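Lab Methods in Robot Learning
Handout 6: Collecting demonstrations on the two-arm cell

Read this before your Tuesday slot. It assumes you have done the safety walk-through and have moved both arms by hand at least once. Handout 5 covers the recording software, Clanorgate, and I will not repeat it.

6.1 What an episode is

An episode is one complete attempt at the task from a start layout to an end layout, with everything recorded: joint positions for both arms, gripper openings, and all camera streams. The learner never sees your intentions. It sees what the cameras saw and what the arms did next. If you stop for four seconds to think with the gripper over the tray, the stop goes into the data, and a policy trained on enough of those will stop there too.

Each pair owes 60 usable episodes by the end of May. The course set from last term, which we call Sudham, holds 1000 episodes from all groups together and is what you will train on first. Your own episodes get added for the second half of the project.

6.2 The two jobs

The cell runs two jobs side by side. On the left, pliers and cutters go into the white tray. On the right, the pink plastic glasses go on the chrome stand. They share a table but not a work area, and you should keep it that way. Assign one arm to each job and do not reach across.

Pliers are harder than they look. The handles spread, so a grasp that is centered on one pair is off center on the next. Tools piled in a tray also hide each other, and from the wrist camera you may see a grip without being able to tell which head it belongs to. 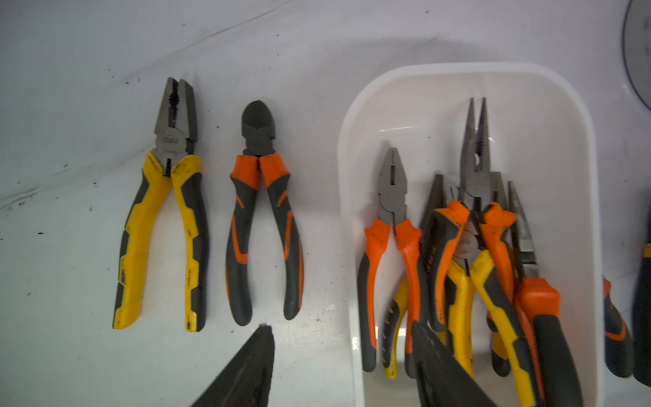
Fig. 6.1. Wrist view, pliers job. Two tools beside the tray, several more overlapping inside it.

Points to watch on this side:

- Approach slowly for the last few centimeters. The wrist camera is close to the work and fast motion smears the picture.
- Pick one grasp point per tool type and stick to it within your pair. We use the pivot end of the handles. Mixed habits are the most common reason a small data set trains badly.
- A tool may come to rest on top of others. Leave it. Do not straighten the pile during an episode.

6.3 Running both arms

With two operators, agree beforehand who calls the start and who calls the end. The episode ends when both arms are back at rest, so the faster operator waits at rest and keeps still.

The glass job needs more patience. Hold the glass by the stem and line it up with the hook before you move in. Small corrections are fine and even useful, as they teach the policy how to recover. Long searching is not useful. If you have made three tries at a hook, end the episode and mark it failed.
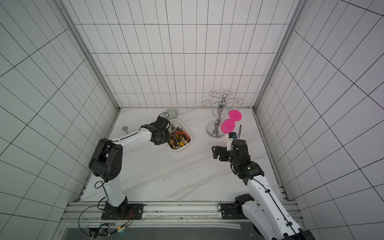

Fig. 6.2. Fixed view with both arms at work. One glass on the stand, one in the right gripper.

Keep the fixed camera's view in mind as you drive. An elbow that blocks the tray does not hurt you, since you can lean over and look, but the policy has no such option. Check the Clanorgate preview before the first episode of every block. Leaning over is itself a problem if your sleeve ends up in the recording.

6.4 Varying the layout

After each episode, reset by hand and change something. Turn the tools, swap their order, move them toward or away from the stand. The layout sheets in the Bennani folder give 72 start positions for the pliers. Take them in the printed order - people who choose their own layouts drift toward the easy ones.

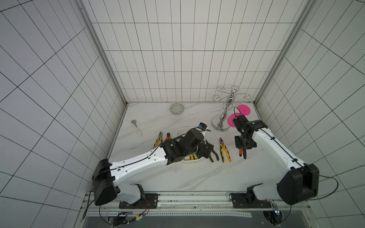 Small objects such as the bowl and the spoon are there as clutter. Move them every ten episodes or so, and note the change in the log. Neither arm should touch them. If one does get knocked, finish the episode and use the tag "contact".

6.5 Keep, tag or throw out

Keep: both jobs done, no long pauses.
Tag: one job done and the other failed, or contact with clutter.
Throw out: dropped camera stream, a hand in view, emergency stop.

Write the tag straight away. Last term one group left it until the end of the day and had to rewatch 101 episodes.

Do not throw out clumsy episodes that got there in the end. The Zanow baseline you will compare against was trained with them in.

6.6 To hand in

The log, the tagged episodes, and one page on which layouts gave you trouble and what you think the cause was.

Comments (3)

rig_b_mornings
Does a failed hook count toward our total if the pliers side is fine?

course staff
Yes, as a tagged episode. No more than ten of those per pair, please.

tk44
The layout sheet link goes to last term's folder. The positions look the same but the numbering starts at 0.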